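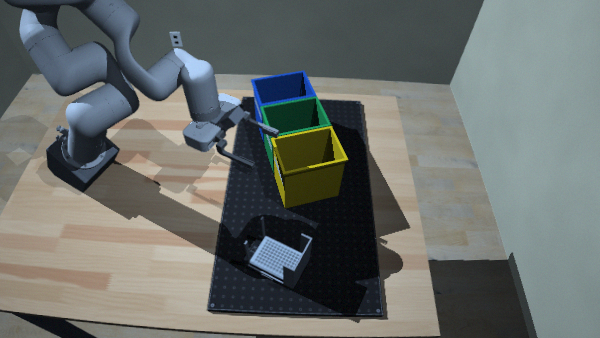

Three open bins in a row on a wooden table

Sorting council recycling in a tiny kitchen?
Hi all, we moved to Leler in August and I'm still muddled about soft plastics, bless me. Do they go in with the bottles, or somewhere else altogether? My neighbours all say different things and I'd hate to spoil the whole truckload.
2,282 views · 17 comments

Okoth
Welcome to town! Soft plastics stay out of the kerbside bin here, I'm afraid.
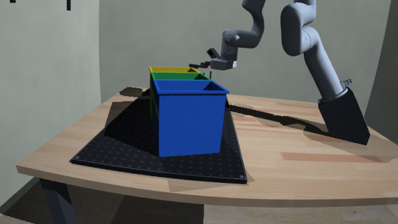 I keep ours in an old bread bag on the back of the pantry door and take it down to the depot on a Tuesday, when it's quiet and you can usually get a park (they're lovely there, do ask them about batteries too).
29 likes · Share

Skillis
Just rinse everything and you'll be right. 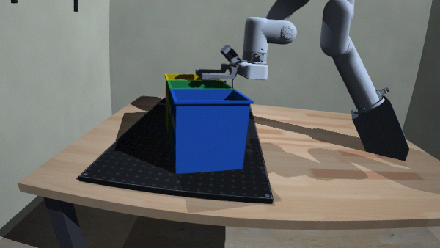
Lids off as well, and squash the milk cartons. Not sure about the plastics sorry, we're out past the boundary and do our own thing.
Share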